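Pre-purchase inspection and planning checklist, bed-making arm, guest house at Staltenitz
Filled in by Réka Major, June
Please add your comments under mine and leave mine where they are, even if I turn out to be wrong, so that whoever does the budget next year can see how we got there.

I've gone through the form in order, more or less. Ticked boxes are things I'm happy with, empty boxes are things that still need somebody's attention before we sign anything with Travar or with the people at Forkden. Where I rambled, I apologize, but I would sooner have it written down than try to remember it in front of the owners.

## 1. The room itself

- [x] **Floor will carry the base.** The builder's drawings say yes for the ground floor rooms, and he was kind enough to put it in an email, which I've printed. Upstairs is a separate question and I haven't asked it yet.
- [x] **Door wide enough to bring the arm in.** It goes through on its pallet if we take the door off its hinges. I measured twice and my brother-in-law measured once, and we all got the same thing.
- [ ] **Clear walking space with the arm fully stretched out.** Not settled. The Travar drawing shows the reach as a nice round circle, but a circle on paper doesn't know that there's a wardrobe with a door that swings open. I'd like someone to chalk it out on the floor at full size and then try to walk past with a laundry cart.
- [ ] **Bed frames suitable.** The wooden ones are lovely and the guests like them, but the rails stand hard and square, and I worry about what a wrist does when it comes down half an inch off. Ask for a quote on padding the rails and another on replacing frames, and put both in the plan.

## 2. Power and stopping

- [x] **Separate circuit.** Already there from the old dryer. The electrician wants to replace the outlet, and I've put him down in the installation line.
- [ ] **Stop button within reach of the door and of the bed.** The base price includes one button. We need two, and possibly a third in the hallway – I feel quite strongly about this and would give up the fancier gripper to pay for it.
- [ ] **What the arm does when the power drops.** Travar says the joints lock. Forkden says the joints lock "after a short settling." I've written back to ask how short, and how far it settles, and onto what.
- [x] **Lockout for cleaning.** Both suppliers provide a key. Please let's get a spare and not hang it on the same hook.

## 3. Hand and fingertips

- [ ] **Pinch points in the linkage.** Any small jointed gripper will have them. Ask for the guard and find out whether it comes off for cleaning without tools.
- [ ] **Fingertips safe for linen.** The standard tips are blocky things and I'd want to see them drag across a fitted sheet 64 times before I believed the brochure. Softer tips are extra. I've allowed for 4 pairs in the first year, and I've no idea whether that's generous or stingy.
- [x] **Pillow handling.** Both suppliers have it on their list of supported tasks. I've ticked the box because the form asks if it's offered, and it is. How well it's done belongs to the trial.

## 4. Money

- [x] **Three quotes collected.** Travar, Forkden, and Tóth, who would lease us a refurbished arm. I liked Mr. Tóth's office very much, they picked up the phone every single time.
- [ ] **Service contract.** Travar asks 991 a year and that covers parts but not the technician's travel. We're a long way from anybody, so travel is the part I care about! Get a figure in writing.
- [ ] **Training days.** The plan has money for one. I'd ask for two, with the second held back until the housekeeping staff have had time to collect their questions.
- [ ] **Spare parts on the shelf.** Cables and fingertips at the very least. Delivery is quoted at nearly 8 weeks and I can't have a room sitting there half made that long.
- [ ] **Insurance.** The agent needs the model number and a signed copy of this checklist, so we're going around in a bit of a circle there.

## 5. Reach over the bed, checked in simulation

I asked for the layout to be tried in simulation before anyone spent a cent on brackets, and I'm very glad I did, as I'd been picturing something a good deal slimmer. The arm leans in over the mattress with the gripper pointing down beside the pillow, and there's a lot of shoulder and elbow hanging over the bed behind it.
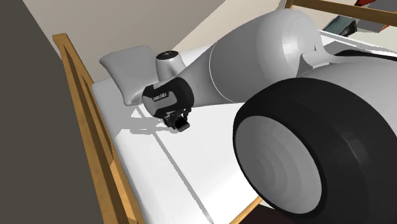

Réka, I'd hold off on buying anything until we have the same check done with a person at the bedside. The reach is only one part of it. If the elbow has to pass through the spot where a housekeeper stands to tuck a corner, then we need a scanner or a mat on the floor, and neither of those is in any of the three quotes. Budget for one of them now, and if the trial says we can do without, so much the better. I'd also ask Tóth if the lease lets us send the arm back should the room turn out too small.

Fair, and thank you, I hadn't thought about the lease that way. I've added these:

- [ ] **Second simulation with a person standing on each side of the bed in turn.**
- [ ] **Price for a floor scanner and price for a safety mat, from all three suppliers.**
- [ ] **Return terms on the lease, in writing.**
- [ ] **Position of the base.** Compare the side of the bed with the foot. I'd always assumed the side, mostly out of habit, but the foot might leave more room for people – it would need a longer cable run, so ask the electrician while he's here for the outlet.

## 6. Signing off

- [ ] Owners have read sections 2 and 4
- [ ] Housekeeping has read all of it and written something, even if it's only "fine"
- [ ] Deposit not to be paid before the stop buttons are confirmed

Status: on hold until the second simulation and the mat prices are in. R. Major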